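The Gündoğdu Set

The contract with Mudo called for 1000 accepted episodes by the end of August. An episode began when the operator pressed the pedal and ended when she pressed it again. Anything in between was kept, including hesitation. The model that would be trained on it was called Plaleck, and Plaleck was supposed to learn from hesitation too.

Serpil Soylu ran the evening block from the apartment in Gündoğdu. Her task card had two lines: open door, handle laundry. The protocol allowed 17 seconds for the first contact with cloth. Past that limit the episode was marked slow but not rejected.
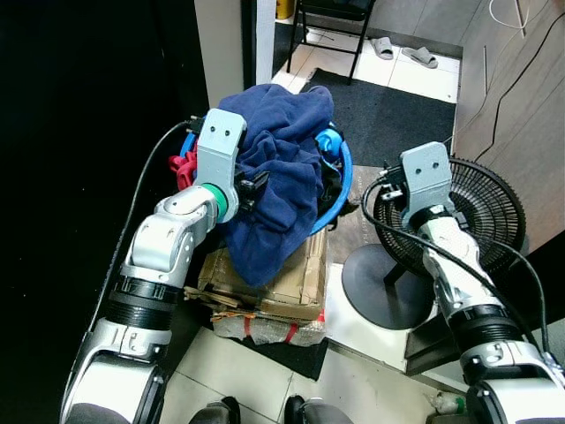
She worked with the left hand first. The left grip was the more reliable of the two, and she had learned to take cloth by a fold and avoid the hem. A hem gave a clean signal for a moment and then slid. A fold held. She had written this in the operator notes, where it was assigned a number and closed without comment.

At 7:40 p.m. she had logged 11 episodes. Two were slow. She changed the task code and turned to the door.

The door was harder. In the log it was a single object with a single joint, but the approach had to be made from above, and the dark surface gave the depth estimate very little to work with. The software drew the door as a patch of noise with a knob floating in it. She ignored the patch and steered by the knob.
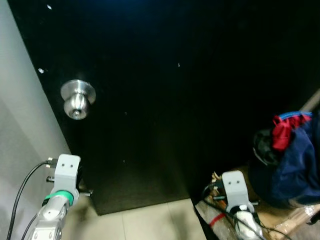

The door and its steel knob, with both grippers raised.

She ran the approach 13 times. On each run she stopped at the same distance, let the estimate settle, and went on. The stop was not in the protocol. She knew that it would appear in every door episode she recorded, and that Plaleck would have no means of telling a habit from a requirement. Somewhere a copy of the model would halt before a door it could see perfectly well, wait, and continue.

She considered deleting the runs. Then she looked at the remaining count and went back to the cloth.

The review channel opened at nine. Fatia was the name of the scoring service, and its results came in as a column of green and gray marks. Green meant accepted. Gray meant that a person had to look. That night the door episodes were all gray.

She used the wait to record more laundry, this time bringing both hands to the basket and keeping the fingers low.

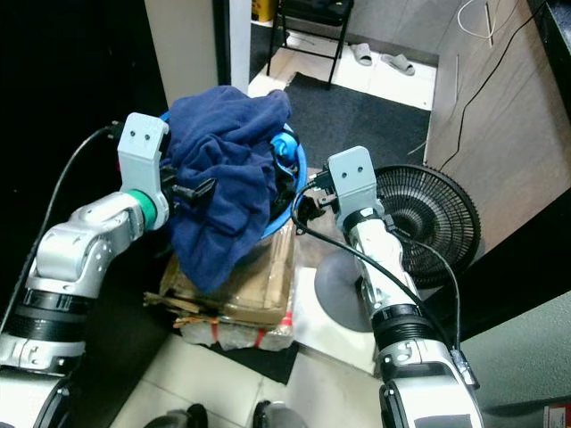
The reviewer wrote that the pause was consistent to within a tenth of a second, and asked whether it was deliberate. If it was, it should be labeled. If it was not, the reviewer would prefer that she stop doing it, as three other operators had now picked it up from watching her runs.

Serpil read the message twice. She had never met the other operators. They were shown her episodes during training, in the same format and at the same speed as the model was.

She typed that it was deliberate. A field appeared asking for the purpose of the behavior, with a minimum of 11 characters. She entered "to look first" and the field accepted it. The marks in the column turned green from the top down.
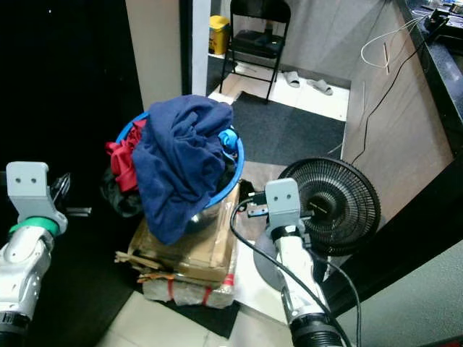 The new label reached her console before the end of the block. LOOK was now a segment type, with its own color on the timeline – a pale orange between APPROACH and CONTACT. The protocol had been amended to require it for all doors. For cloth it was optional.

She pressed the pedal. The timer began. She moved both arms toward the laundry, held them still until the orange bar appeared, and kept them there a little longer than she needed to. Then she closed the left hand on a fold.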